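Setach
Home
What we do
About us
House rules
Contact

About us

Hi, I'm Jong-dae Ra, and I run Setach. We help small shops and back rooms get a robot arm working safely, and then we help them keep it that way. Most of our customers pack things, sort things or wipe things down for a living. Few of them had read a safety standard before they called us, and I don't blame them. I read my first one on a night shift with a cold sandwich in my other hand and had to start over twice.

I started out at a packing firm called Lindholm, where I looked after the arms on the evening line. We had good machines and a binder of rules so thick that it lived under a monitor to hold it up. People weren't careless. They just couldn't find the page they needed, so each shift made up its own habits and the next shift had to guess what those were. I began writing ours down on one sheet of paper, taped it to the post by the stop button, and other lines started asking for a copy. That sheet grew into this company.

There are five of us now. We share a building with Poleck, who make fixtures and trays and put up with us borrowing their drill press. I do most of the site visits, and the others write, test and train.

What we work from

We start with the published safety standards for industrial robots and the instructions that come with the machine. Those come first, always, and if a customer's habit doesn't fit them, the habit goes. After that we write a short set of house rules for the actual bench, in the words the people there use. If everybody calls it the blue bin, the sheet says blue bin – even when the parts list has some grander name for it.

A few of the rules turn up on nearly every sheet we write:

Walk the whole reach of the arm before the first run of the shift, at the slowest speed.
Test the stop button before you need it. Write your initials next to the time.
Soft stuff like towels and wipes gets its own entry in the risk assessment. Cloth folds, drags and catches in ways a box doesn't.
Check what the cameras can see after anything on the bench has been moved. If something is parked right up against the lens, clear it or log it before the next run.
One person holds the pendant, and that person says out loud when the arm is about to move.
Changed the tool? Then it's a new setup, and you go back to the first rule.

I get teased about the camera one. It went in after a long afternoon at a customer's site where we chased a fault through the software and didn't think to look at the bench until 4:30. I've been a bit of a bore on the subject ever since.

How a visit goes

We come out and watch a normal shift, and we try hard to keep our mouths shut while we do it (I'm the worst at this). Then we sit down with the people who run the bench, go through the risk assessment together and draft the sheet. You use it for 23 days. We come back, cross out what didn't make sense, and print it properly.

Our own question bank is called Flinus. It began with 47 questions and it has 300 today, nearly all of them added by operators who spotted something we'd missed. You won't get asked all of them! We pick the ones that fit your bench and leave the rest alone.

What we don't do

We don't sell robots and we don't take a cut from anyone who does. We don't certify machines either. If your setup needs a formal sign-off, we'll help you get the paperwork in order and then point you to someone who is qualified to give it. And we won't write a sheet for a place we haven't stood in. I've been asked to do it over the phone plenty of times, and the answer is still no.

Come and see us

We open the workshop to visitors every June, and the rest of the year you can drop us a line and we'll find a time. Mornings are best, before the drill press gets going. Bring your own sheet if you have one, coffee stains and all – I like seeing how other people write theirs, and I've stolen some very good rules that way.

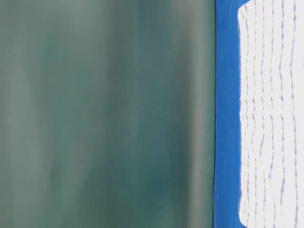 If you do come by, use the side door and ring twice. We all wear ear protection on the floor, and there's a spare set on the hook for you.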